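Home Reviews Workshop Food & Trade Columns Subscribe

The Lunch Shift

We rented a robot arm for our kitchen counter and asked it to handle the sandwiches. It has opinions about cling film.

19/06/2022

The Haugen arrives in a crate that takes two people and a fair bit of swearing to get through a standard door. Inside are one arm, one two-fingered gripper, a bag of bolts and a quick-start card that assumes you have already started. It took me 41 minutes to get from the card to a moving robot, and I spent most of them looking for a hex key I was sitting on.

Haugen is the name of the arm. Wetora is the service that comes with it, and Wetora is what you're really paying for. The rental is 900 dollars a month, with another 400 up front for setup, and for that you get a library of ready-made tasks, a login, and a support line that keeps decent hours. The brochure pitches it at cafés, office canteens and the sort of corner store that sells bread and fishing bait from the same fridge. I have neither bread nor bait to sell, but I do have a counter and a grudge against packing lunches.

You pick a task from a menu, show the arm where things live, and let it practise. My menu had 17 tasks on it. Several were the same task with a different colour of icon. The one I wanted was called Pack and Unpack, and it does what it says, at the pace of a teenager asked to do it before noon.

Teaching it is the pleasant part. You drag the arm about by hand, press save, drag it somewhere else, press save again. Wetora then draws a little map of your bench on the tablet, in which my tray was labelled "zone" and my basket was labelled "other zone". I tried to rename them and was told my plan didn't include custom labels.

The gripper is better than I expected, given that it looks like something you'd use to get a sausage off a barbecue. It doesn't crush bread. I had budgeted for crushed bread. What it dislikes is wrapping: on my first afternoon it would pinch the film, lift, and travel the full width of the bench holding a loose corner with great ceremony while the sandwich stayed home. Support suggested lowering the grip point by a whisker. That fixed most of it, and the rest I fixed by wrapping sandwiches the way my mother always told me to.

Cans are another matter. A can is a friendly shape when it's standing up and a slippery customer when it isn't, and the Pack and Unpack settings have exactly one slider for this, marked "firmness". I left it in the middle like a coward.

For comparison I also had a week with the Lokum, which is cheaper, quieter and comes in a nicer box. It has a suction cup in place of fingers. On a flat tub lid it's terrific. On a wicker basket it makes a noise I won't attempt to spell. If your whole business is flat lids, save your money and get the Lokum.

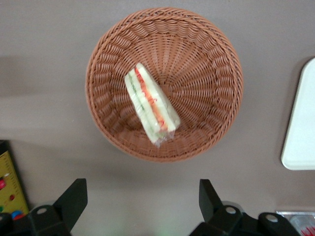
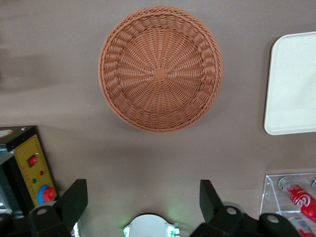 Wicker basket and white tray, as the gripper sees them. A wrapped sandwich is in the basket in the first shot.

Would I keep the Haugen? At that price I'd want it to do the dishes and ask how my day went. A busy café might see it differently — there's a real job in there for somebody with a long counter and a short roster. The arm goes back on the truck in its crate, once I find the hex key.

Related stories
The Jarnis bench mixer, six months on
Vending machines that take your side
Which label printer jams the least?
Our favourite cheap stools for the workshop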